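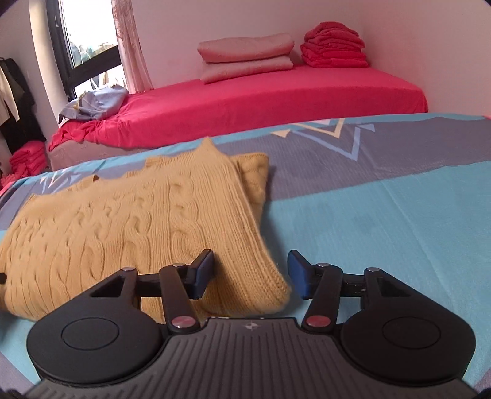 March, evening
5 min read

Started on the winter knits after lunch. The plan is the same as last year: everything wool goes into the under-bed boxes before the end of the month, everything linen comes out, and the spare bedding is sorted at the same time so that the hall closet only has to be opened once. I used the back bedroom because it has two beds and I need both surfaces, one for folding and one for finished stacks.

The mustard cable-knit was the first problem. Cables do not fold like plain knit. The fabric is thicker along the braid than between the braids, so a crosswise fold has to bend each cable against itself, and the fold comes out bumpy along the top edge however carefully it is pressed down. I tried it in thirds and then in half. In thirds the cuffs lie inside and the stack is narrower, but the total height is greater. In half it spreads out and the ribbing curls. I measured both under a hardback book, left for ten minutes: 12 cm in thirds, 9 in half. The box has an internal height of 15, so the thirds fold costs me the space for a second sweater on top. Went with half.

Nadine Saliba telephoned in the middle of this to ask whether I still had the instructions for the Zinard drying rack. I do, but not where I said they were. She is of the opinion that heavy knits should be rolled. I have tested rolling. A rolled cable sweater takes more volume than a folded one, because of the air in the middle, and it does not stay rolled without a tie, and a tie leaves a mark. She said hers don't. We left it there.

Bedding next. Left the turquoise and gray zigzag duvet on, as it is a good surface to fold on. The zigzags are useful as a guide: if the hem of a garment is set parallel to the general run of the print, it is close enough to square. The other bed has the pinkish-red fitted sheet, which is a fraction too small for the mattress and shows a gray strip along the front. I have known this for two years. The sheet is sound otherwise and I am not replacing it for the sake of a strip.

The pale pink blankets are folded and against the wall. Each one was done in half lengthwise, in half again, then in thirds, with the fold facing out. The red pile is next to them, to the right, and is higher than I would like. A pile of that kind starts to lean when it gets tall, and the fix is to alternate the folded edge left and right on each layer. I did not do this, so it will have to be split before it goes in the closet.

Left for tomorrow: the light blue thing with the darker band, at the left end of that bed, and the red cloth hanging over the corner. Both need a decision on whether they are washed again or put straight away. I am inclined to wash.

Notes on the boxes, as I always forget. The Wustholm boxes are the better ones, with a lid that clips on both long sides. Capacity is 39 liters each according to the label, though the usable figure is lower because the walls taper toward the base. The two Stilier boxes are the same length but the lid only rests on top, so they get the cotton, where a moth is less of a concern. Cedar blocks: one per box, sanded lightly on one face with fine paper. I used 1,000 grit last year and it was too fine to open the grain. A coarser sheet is in the drawer with the tape.

Labels. I wrote the contents on card this time and put the card inside, facing out through the plastic. Last year's adhesive labels came off by June and I had to open everything to find one scarf.

One more item, to be checked. The Seo humidity gauge has been in the first box for 168 hours and I read it tonight at half past eight. It said 52 percent, slightly above the room. I would like it under 50 before the wool is shut in. The gauge may read high, so it goes on the shelf beside the old one overnight and I will compare the two at breakfast. If they agree, the box gets aired by the window for a day with the lid off.

Stopped at nine. Back is stiff from leaning over the bed, which is low for this work. Next year a table — or at least a stool.

Recent entries
The Zinard rack, second attempt at the hinge
Descaling the kettle, with times
Closet shelf: spacing and brackets
What went into the boxes last spring
Two methods for fitted sheets
Moth traps, results to February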